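A permit that belongs to the employer

By Mohcine Metwally
2019-06-27

When I arrive at the advice office of Fusik in Bernside, Ilham Alaoui is on the telephone, and she stays on it for a long while. She speaks first in Arabic, then in French, then in the very polite English that one keeps for the permit office. She writes a reference number on her hand. When she finally puts the receiver down she says: "They have found the file. Last week there was no file. So this is progress."

I came to speak with her about the tied permit, which the regional assembly will discuss again in September. The rule is short and easy to understand. A seasonal worker from abroad receives a permit for nine months, and on this permit is printed the name of one employer. If the work with this employer ends, the permit ends too, and the worker has four weeks to leave. A change to another employer is possible on paper, but the first employer must sign a release.

"Everybody looks at the number of permits," Alaoui says. "Should it be more, should it be less. In the debates I heard last year, I think the whole evening was about the number. I understand it, a number is easy to vote on. But the people who come through this door have a permit already. Their question is a different one. They ask me: can I say to my boss that my hours are wrong?"

And what does she answer?

"I answer that they have the right. This is true. Then they ask what will happen to them if the boss gets angry, and I must also answer this one truthfully."

The region gives out roughly 2000 of these permits in a year, most of them for the greenhouses, the packing halls and the fish plants along the coast. The supporters of the present rule say that it keeps order. An employer pays for the recruitment, for the travel and often for the bed, and he wants to be sure that the worker will not walk to the neighbor after the first week for a slightly better wage. I put this argument to Alaoui and she does not wave it away.

"It is a real cost. I have talked with growers who are decent people and who are afraid of exactly this. If a small farm brings ten people and loses half of them in the middle of the harvest, then this farm has a bad year, maybe a last year. I don't laugh about it. But look at how we solve it for everyone else. If you hire a cook and you pay for her course, you make a contract, and if she leaves early she pays back a part. You do not ask the state to remove her from the country."

She makes tea while she talks, and she asks me two times if I really don't want sugar.

The case that brought the matter back to the assembly is the one of Finine, a packing company outside the town. Last winter Finine lost its largest customer and closed one of its two halls from one day to the next. The 65 people who worked there under tied permits learned on the same morning that they had no work, that their beds were needed back, and that the four weeks were already running. Several other companies in the valley were looking for hands at that moment. One of them, the family business Ait Ali, was ready to take a large group immediately.

"I remember that I was almost happy when Ait Ali called," Alaoui says. "I thought, good, here are people who want to work, here is a man who wants to hire them, they are a short bus ride from each other. We will fill in the forms and it is finished."

It was not finished. Finine was willing to sign the releases, she says, and she wants me to write this down, because the company was blamed for many things and this was not one of them. The difficulty was that a release has to be signed before the employment ends. The employment had ended that morning. According to the permit office there was nothing left to release anyone from.

"I read the paragraph perhaps twenty times. The lady at the office read it too. She was very correct with me, she even came out to the corridor to say she was sorry. But she could not stamp a paper for a contract which did not exist anymore."

In the end a part of the group went home, a part received new permits after a full new application, made from abroad and paid for a second time, and a part simply was not heard from again. Alaoui does not want to guess how large this last part is. What bothers her is that the rule itself produced it. These people had come with a visa, with a medical check, with a tax number, and they were in every register. "The state knew their shoe size," she says. "And four weeks later it did not know in which town they sleep."

I ask her what she would write if she had the pen in September. She does not need to think long. She would put the sector on the permit in place of the company name, so that someone admitted for agriculture can work for any registered agricultural employer. She would make the four weeks longer, and let them begin at the day when the worker receives a letter in a language he or she can read. And she would want that an employer who hires away a worker in the first months carries a share of the travel cost of the first one.

"This last point I took from a grower," she says. "He shouted it at me in a meeting, as a thing that we would never accept. I told him that I accept it, and after that we had a quite good conversation."

There are also people on her own side who find these proposals too modest. A part of the unions would like to finish with seasonal permits altogether and give an ordinary work permit from the first day. Alaoui thinks that they are probably right in principle, and that there is no majority for it. She has sat through enough sessions in the gallery to count votes without a paper. A sector permit can pass, in her opinion, if three or four rural members are allowed to say that it was their idea.

Does it not disturb her, to give the idea away?

"They can have it. They can put a ribbon on it." 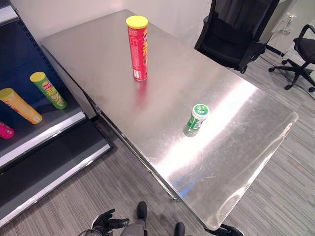
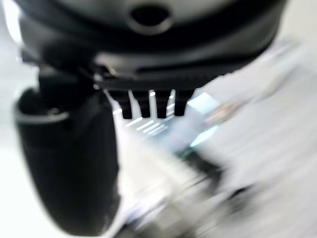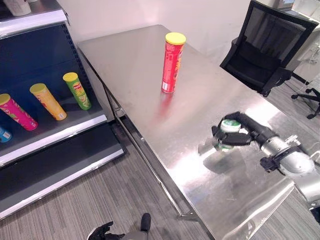
Alaoui herself came to Bernside as a seasonal worker, which is a fact that she mentions late in our conversation and without much weight. She graded tomatoes. Her employer was a fair man, she says, and he signed her release on the same day when she asked for it, because she had found a place in an evening school and the hours did not fit. She still sends him a card every New Year.

"People tell me this story as a proof that the system works. You asked, he signed, where is the problem? But I was lucky with one man. My cousin was in the next village, and there the man kept the form in his drawer until the season was over. We had the same permit, the two of us, with the same stamp. Hers was a worse permit than mine, and you could not see it on the paper."

The government side has promised a written answer to the proposals before the summer break. Until now there is only a short note which says that the interests of all parties will be weighed. I ask Alaoui if she finds this encouraging. She says that she has a folder for such notes, and that it is a thick one. Then the telephone rings again, and it is the permit office, about the file that was found. They would like to know if the applicant could send all of his documents one more time.

She looks at the number on her hand and reads it to them slowly.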